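Ticket 3065 – Clip by boundary drops parcels along the edge
Opened 16 January 2020 by Parviz Daneshvar
Project: Cerkemgate drainage
Priority: normal (was low, changed it myself, sorry)
Status: open, workaround in place

Problem

Running the clip script on the Cerkemgate parcel layer against the new study boundary. Output is missing 39 parcels, all of them touching the boundary on the east side. No error, no warning, script says finished. Only noticed when the area total didn't match the sheet Bagheri sent over.

Same script on the Asten data works fine. Same machine, same version of everything as far as I can tell.

What I expected: parcels crossing the line get cut at the line and the inside part kept. What I get: whole parcel gone.

Tried so far

Restarted. Yes, first thing.

Ran it again with a fresh output folder in case it was picking up an old file. Same 39 gone.

Checked the coordinate systems. Parcels and boundary both report the same one. Boundary came from Jerkby as a drawing export though and I had to set the system by hand, so it could be wrong underneath. Overlaid on the road layer it lines up, can't see any shift even zoomed right in.

Swapped the order of the inputs. Silly, but did it. Got the boundary shape back in bits, no use.

Ran the geometry check on parcels. Clean. Ran it on the boundary – two self-intersections, both on the east side. Thought that was it. Ran repair, clipped again, and got 10 parcels back. So better, but 29 still missing. 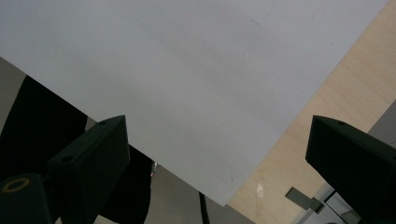 Then looked at the snapping tolerance. It's hard coded in the script at 2 and I'd always assumed that meant metres. Nothing in the script sets the units, it just takes whatever the map is in. Asten map is in metres. Cerkemgate map might not be, somebody set it up before my time and the display units and the map units are different things, which I keep forgetting.

Changed it to 0.01 as a test. All but a handful came back. Didn't write down the number, will rerun and add it here.

Update, same day, later

Reran with 0.01 on the repaired boundary. Six missing now. All six are long thin strips, road verges mostly. Selected them by hand and had a look at the attributes, nothing odd, areas filled in, IDs fine.

Exported just those six to a seperate layer and clipped that on its own. Worked. All six cut properly. So the shapes are OK and the boundary is OK and it's something about doing the whole lot in one go?? The script does a dissolve on the block code before the clip, so maybe the strips are being merged into a neighbour and then losing their ID. If so they aren't missing at all, just hiding inside another parcel. Would explain why the area total is now nearly right when the count isn't.

Haven't proved that. Need to comment out the dissolve and run again, takes around half an hour on this machine.

Update 2

Dissolve commented out. All parcels present, count matches, area matches Bagheri's sheet to the last decimal it shows.

So three seperate things going on:
– bad boundary geometry from the Jerkby export
– tolerance with no units
– dissolve eating the strips where the block code is blank

The third one is in the script for a reason, I think the block report needs it. Don't want to take it out for everybody.

Workaround for now

Repair the boundary first. Set tolerance to 0.01. Comment out the dissolve, run the clip, then run the dissolve as its own step on a copy. Block report not tested with this.

Asks

Can tolerance be an input on the form, with units next to it, not buried in the code.

Can the dissolve skip rows with a blank block code, or at least write a line to the log saying how many it merged.

A count before and after in the log would of saved me most of a day.

Can whoever looks after the Jerkby exports check the east side of the boundary. I've only repaired my copy, theirs is still wrong. They're sending a revised one in February and it'll have the same fault if it's left.

Files are in the Cerkemgate folder under clip_test. Ignore the one called final, it's the second attempt.

Leaving this open till the block report has been run.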